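Home Products Manuals Parts Contact

Jollberg Mutora Shade Canopy
Section 3: Setting up, staking down, taking down

Rev. June 28, 2019. Replaces the April sheet. If you still have the April one, toss it, the leg lock steps were in the wrong order.

Before you start

Read the whole section once. Then do it. Two people minimum, four is nicer. One person alone will bend a truss bar, and bent truss bars are not covered.

Check the bag. Frame, top, stakes, guy lines, weight bags, spare pull pins. Side walls only if you ordered them. Anything missing, stop and email parts before putting up a half kit.

Pick the spot. Flat as you can get. Look up: branches, power lines, string lights, gutters. Look down: sprinkler heads, buried cable, tree roots. Leave 6 feet clear on every side for the guy lines and for people walking around them.

CAUTION: No setup in gusty wind. If the top is flapping before the legs are up, put it back in the bag and wait.

3.1 Opening the frame

1. Stand the folded frame upright in the middle of your spot. Feet on the ground, not on the bag.

2. Pull the bag off from the top. Keep it. Put something heavy in it or it will be in the neighbor's yard.

3. Each person takes a leg. Two people: take opposite corners. Lift the feet an inch or so and walk backward until the frame is half open. Half. Not all the way.

4. Stop and look at the truss joints. Should all be moving freely. If one is stuck, wiggle it by hand. Don't kick it.

CAUTION: Fingers. Truss bars close like scissors. Hold the legs or the marked grips only.

5. Leave the legs short for now. Everything with the top gets done at chest height.

3.2 Fitting the top

6. Unfold the top and find the label. Label goes inside, facing down, at the front left corner. Get this right first time, it is a pain to turn around later.

7. Drape it over the half-open frame. Center seam over the center peak.

8. Press the corner strips together loosely. Don't tighten yet.

9. Now walk the frame open the rest of the way. Push up at each corner slider until the pull pin clicks. If you don't hear a click, look for the pin. It should stick out of the hole, both sides even.

10. Go round again and tighten the corners. Fabric should be snug, like a drum that needs a little tuning. Wrinkles are ok. Sagging is not, sagging holds rain.

Note: Fabric coating is rated for 2,000 hours of direct sun. After that it still gives shade but stops shedding water so well. Replacement top is $199, same part for all colors.

3.3 Raising the legs

11. Pick one person to call it out. Everyone else listens to that person and no one else.

12. Raise two legs on the same side first, one notch. Then the other side, one notch. Repeat. Never run one side all the way up while the other is down.

13. Check each leg lock by leaning on it gently. If it drops, it wasn't locked.

Bright caps help here. Once the top is on, the caller can't always tell who is standing behind which leg, and lime green shows up fine against grass, gravel or a crowd. Any cap will do as long as it fits close and the brim doesn't catch on the truss.
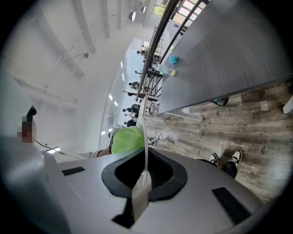
3.4 Staking and weights

14. Grass or firm soil: one stake through each foot plate, angled away from the canopy. Drive it until the head is flush. People trip on stake heads.

15. Clip a guy line to each upper corner ring. Run it out diagonally and stake it. Slide the tensioner up untill the line stops sagging. Don't crank it so hard the leg leans.

16. Pavement or decking: no stakes, obviously. Weight bags on every leg, 24 pounds each, strapped at the bottom and not hanging from the truss. Dry sand works best. Water jugs are bulky and they roll.

17. Sand or very loose soil: use stakes and weights both. Long sand stakes are sold seperately under the Ueda accessory name, they fit the same foot plate.

WARNING: Stakes or weights go on before anybody sits underneath. Also before you hang walls. Walls turn the canopy into a sail.

WARNING: No grills, fire pits, candles or patio heaters under the canopy. Fabric will melt.

3.5 While it is up

Check the lines every time you walk past. Fabric relaxes as it warms up, so tension drops by the afternoon.

Rain: push pooled water off from underneath with a soft broom. Start at the low edge. Stand to one side unless you want a bath.

Wind picking up: walls off first, then people and furniture out, then take it down. Don't try to hold the legs by hand.

Overnight: take it down. It is a day canopy.

3.6 Taking it down

18. Walls off. Everything hanging off the truss too, lights, signs, whatever.

19. Lower legs one notch at a time, same as raising. Same caller.

20. Guy lines off, stakes out. Wipe the dirt off now, not next month.

21. Release the corner pins. Let the sliders down slow. Walk the frame in to half.

22. Top off if it is wet. Dry it flat or over a fence before packing. Wet fabric in a closed bag gets mildew and the smell does not come out.

23. Walk the frame all the way closed, bag it feet first.

Problems

Pin won't click: leg isn't square. Lift the foot, shake, try again.
Frame won't open past half: something folded into a joint, usually the top.
One corner low: count notches on that leg against the others.
Top won't reach the last corner: label is in the wrong place, see step 6.

Parts and questions: Kulsoom Ghumman, Gukomville service desk. Have the tag number off the bag handle ready. Corrections to this section go to Yae Ogura.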